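Jelínek to release second album in February

Brurkmont four-piece Jelínek will release their second album, Pustitz, in February on the Narnora label. The record has nine songs and runs just under 40 minutes. It follows a debut that the band sold mostly at shows, in a first pressing of 100 copies.

The new songs were written over one winter in a rented room above a tire shop in Brurkmont. The band recorded the basic tracks live to tape, then spent five days adding organ, viola and a second set of drums. Narnora says very little was edited afterward, and two of the vocal takes are the original guide tracks.

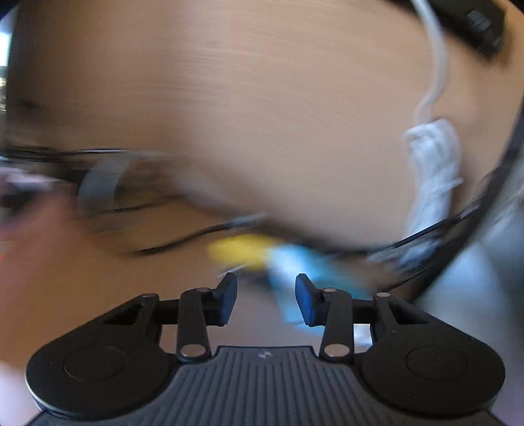 On the table, with most of the background in motion blur.

The first single, "2926," is out now. It opens with a slow bass figure and stays on one chord for most of its length before the guitars come in. The band has said the title is the number of a freight car that used to sit on a siding near the drummer's house. A second single will follow before the album comes out.

Pustitz is a quieter record than the debut. Three of the songs have no drums at all, and the closing track, "Salt Office," is an instrumental for viola and tape loop. The label compares it to the band's late sets last year, when they often dropped the faster material and played seated.

The album will be sold on vinyl, on cassette and as a download. The cassette is limited to 50 copies and includes a demo version of "Long Field" that is not on the other formats. Orders through the label ship a week early.

Jelínek will play the full album at the Brurkmont Grange Hall on Saturday. Doors open at 7 p.m. and the band goes on at 8:30. Tickets are $5 at the door, and there are no advance sales.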